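October 20, 2020

Lenka Baláž has run Kellomus, a rental service for classroom play sets, from a building behind the old Jurkitz print works since she left teaching. The grocery set is the one schools ask for most. Esther Shemweta talked with her about how the fruit and vegetables get packed, and why she gave up on boxes.

Yellow and red show through the clear plastic in all four pictures.

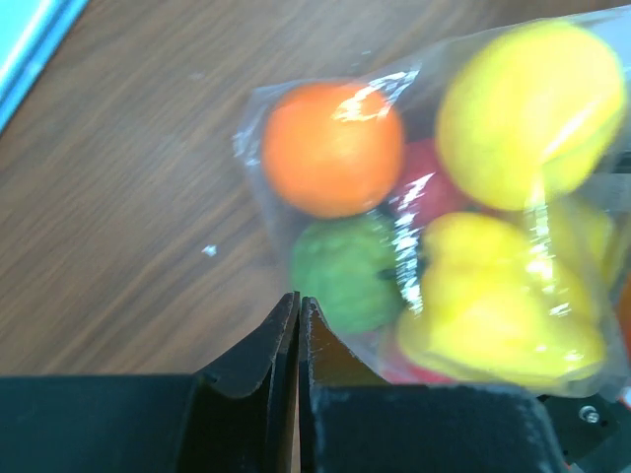
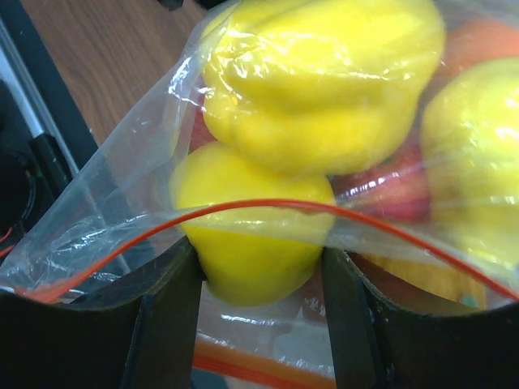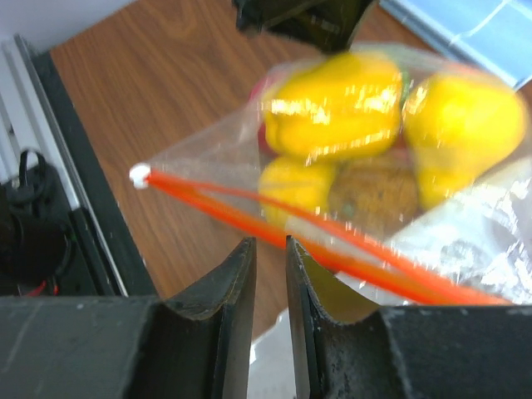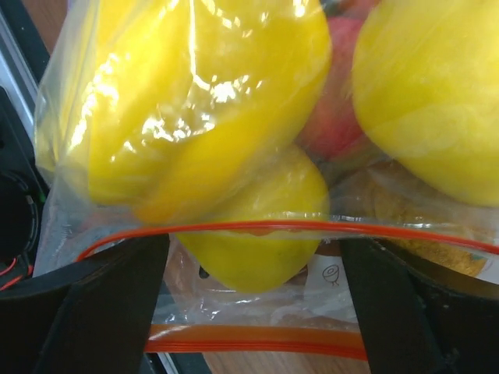
## Bags instead of boxes

The grocery set used to go out in cardboard boxes with lids. Baláž bought the boxes from a supplier called Flendano and liked them at first.

"They stacked well," she said. "But a teacher would have to take off the lid, lift everything out, and put it all on a table to see if the lemon was there. With a clear bag you turn it over in your hands and you know."

She went to clear zipper bags two years ago. She said the change took an afternoon for the food and most of November for the paperwork, since every packing list still said "box" on it.

The bags she likes have a colored strip at the seal. "I don't care what color. Red is fine, orange is fine. I want to look across a shelf and see where the top is. A bag with a clear seal, you spend your time hunting for the edge."

## What goes in

A full grocery set has 30 pieces and is split among several bags. Baláž does not sort them by fruit and vegetable. She tried that and found that children and teachers did not agree on where the peppers should go, and that the vegetable bag always came back with fruit in it.

"Now I mix them. Peppers can go in with apples. When they set up a store, they'll sort it themselves, and that's a good part of the lesson. I shouldn't be doing it for them."

Yellow pieces give her the most trouble. A pepper is easy to recognize by its lobes if you see it from the end, but through wrinkled plastic, lying on its side, it can pass for an apple. Lemons get mixed up with small mangoes. She has had schools report a missing lemon that was at the bottom of the bag the whole time.

"I tell people to feel for it. A pepper has bumps. You don't need to open anything."

Brown pieces are the next problem. Her potato has been logged on return forms as a bread roll, a pear, and a kiwi. She has stopped correcting the forms. "If it's brown and it came back, I'm happy."

## Filling and closing

Asked how she packs a bag, Baláž gave the order she uses. The big round pieces go in first and the small ones fill the gaps. She lays the bag flat on the table, presses on it with her forearm to get the air out, and runs the seal from one end to the other with her thumb.

"Then I go back over it. The corner is where it opens up. You close it, you think it's closed, and the last half inch isn't."

She does not fill a bag to the top. A bag that is too full splits along the side, usually when someone picks it up by one corner. She would sooner use another bag.

Glare is a small complaint of hers. Under the ceiling lights in the packing room the plastic shines so much that she can't always tell a red apple from a tomato. She tilts the bag until the bright patch moves. A desk lamp made it worse and has gone back to the office.

## Cleaning and coming back

Sets come back on a four-week cycle. Every piece gets washed with dish soap and left on towels overnight. Baláž will not pack anything until the next morning, even if it feels dry, because stems hold water where they meet the body of the fruit.

Bags are washed too, and thrown out when the seal stops catching. She gets 19 weeks out of a good one. The wrinkles don't bother her. "A wrinkled bag is only a used bag. I look at the zipper."

When a piece is lost, she replaces it from spares. Most of these came from a toy shop named Kratochvíl that sold off its stock when it closed, and they don't always match. There are apples in two sizes and peppers in slightly different yellows.

"One teacher wrote to ask if the big apple should cost more," Baláž said. "I told her that was up to her class."

## Next

She is working on a bakery set now. The trouble is the loaves, which are too long for the bags she has on hand. A larger bag costs more and takes up a whole shelf. She has asked for samples in a middle size and is waiting for them to arrive.

Until then, the loaves are in a drawer. Schools that want to reserve the bakery set can put their name down with the office, and Baláž will call them when she has a bag that fits.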